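Section 4: First Session with the Amini Hand-Held Gripper Pair

38 shares | 7 comments

This section was rewritten in January by Eluned Craddock, who tests kits for Drolbridge and does not work for Durent, the maker. Durent's quick-start card promises usable recordings "straight from the box." Plan on an afternoon.

4.1 Before you start

1. Clear the mat down to the one or two objects the task needs.
2. Plug in both grippers and wait for the Vavora software to list them as left and right. If it lists two lefts, unplug both and begin again.
3. Open and close each gripper fully, twice.

Note: The card says step 3 is optional. I would not skip it. Our first log held 3,016 entries and 384 of them had no finger position at all.

4.2 Lining up on a flat object

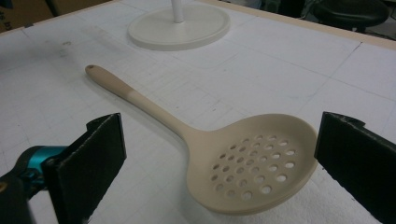 Durent claims the fingers will pick up "any household item," a line I would like to see them defend with thin, flat things. Start with something harder than the foam block in the kit. A slotted skimmer is a fair choice: it lies low on the mat, the bowl has a raised rim, and the handle is slender with a hanging hole at the tip. Put it at a diagonal and bring the open fingers down with one on each side, as wide as they will go.

1. Lower the fingers slowly until the pads are just above the mat.
2. Close on the narrow part of the handle first. Try the rim of the bowl later.
3. Lift a little, hold, and set it back down.

Caution: Do not press the pads into the mat to get under an object. Check their edges for wear before each session. The card gives no replacement schedule, and I asked twice.

4.3 Working with both hands
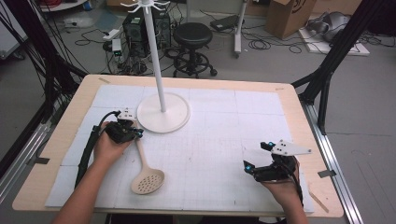

Two-handed tasks are where the sales page gets most excited and the instructions get shortest. Uriel Quiroga ran 125 trials for this section, and his advice is to settle the cables before anything else. Each gripper has its own black cable, and both need slack enough to reach the mug-tree stand at the back of the mat. A loop hanging beside the forearm is fine – a loop lying across the spoon is a wasted take.

1. Hold both grippers over the mat, fingers open.
2. Check that your sleeves are clear of the blue markers.
3. Start recording, then move one hand at a time.
4. Stop recording before you put either gripper down.

Note: "Automatic hand matching" is listed as a feature. Check the left and right labels yourself after every restart.

12 comments | Share this section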